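New rug, old basket

The rug came on Saturday. I had been putting off buying one for the living room since March, mostly over the price, but the floor in there is cold in the morning and I got tired of wearing shoes to drink coffee. I set myself a limit of $400 and stayed under it.

I looked at darker ones first. My neighbor Jabari Waweru has a navy rug and says he vacuums it every other day, so I went with beige and a thin white grid. The pile is short and a little fuzzy. I left it flat for 12 hours with books on the corners before I put anything on it.
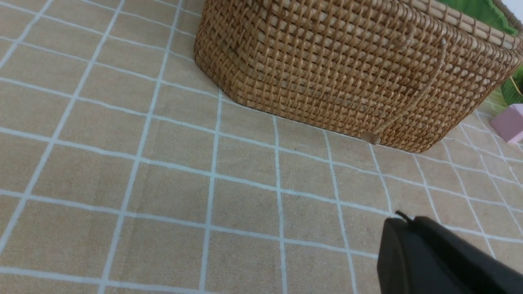
The wicker basket on the new rug.

The basket is from Handwood, bought the year I moved in. It used to sit in the hallway, where I kept hitting it with the door. I thought the brown would be too much next to the beige, but I like the two together. It holds blankets in winter and whatever needs folding the rest of the time.

One thing I noticed is that a grid makes you want to line everything up. I moved the couch 4 inches to get it straight with the lines, then the lamp looked wrong and I had to move that too.

I still need a pad for underneath. The corner by the window slides when I walk across it. If anyone has one they like for wood floors, leave a comment. The one I tried from Cunha was too thick and the door caught on it, so it went back.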